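4.2 Handling of self-occlusion and head motion

The perception front end of Ondo runs on the head camera alone. Each incoming image is passed to a segmentation model that separates arm links, cables and everything else. Link masks are checked against the projected kinematic model; cable masks have no such prior and are the main source of false obstacles. The planner, Driduvetti, receives only the residual points, grouped into support surfaces and objects.

Household kitchens stress this design in two ways. The surfaces are crowded, and the arms stand between the camera and part of the workspace for most of a task. Figure 3a gives a typical input. The bowl and the steel dish lie close together on the patterned tabletop, and the fork beside the dish is thin enough that depth alone does not recover it. We therefore keep a color-based proposal for flat metal items and merge it with the depth clusters before planning.
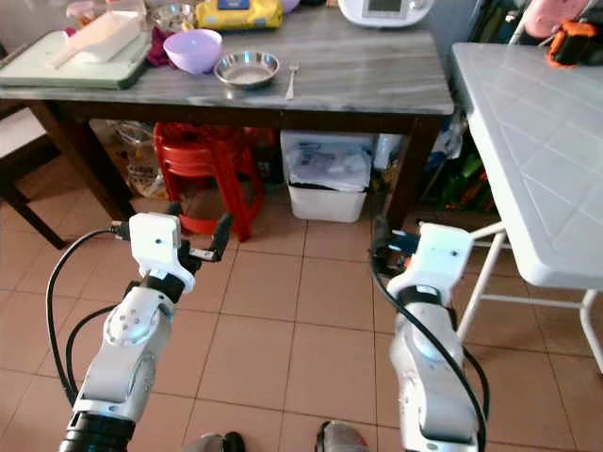
Figure 3a. Head camera view with both arms below the marble-patterned table.

The second difficulty is motion. Mask quality drops when the image is blurred, and a stale cable mask can leave a phantom obstacle next to the wrist. Ondo estimates blur per image and, above a fixed threshold, holds the last accepted object map while the link masks continue to update from joint encoders. The hold is limited to 23 images – past that limit, Driduvetti stops both arms and requests a new map.
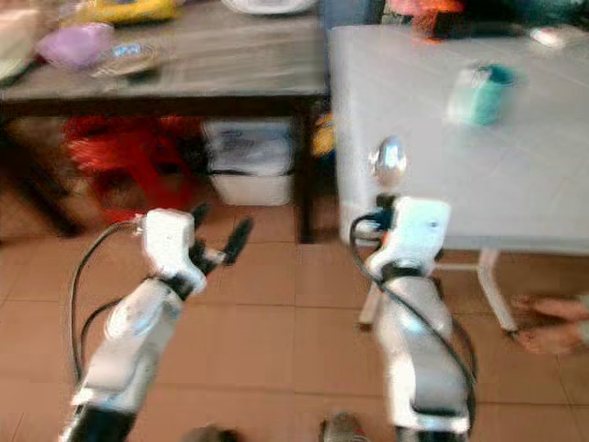

Figure 3b. Blurred input; the cable at the left wrist extends in a wide arc beside the arm.

We labeled 1733 images by hand, of which 292 exceeded the blur threshold. Reflective surfaces remain an open problem. Glass and polished metal produce unstable depth, and the current filter removes such points without attempting to fill the gap.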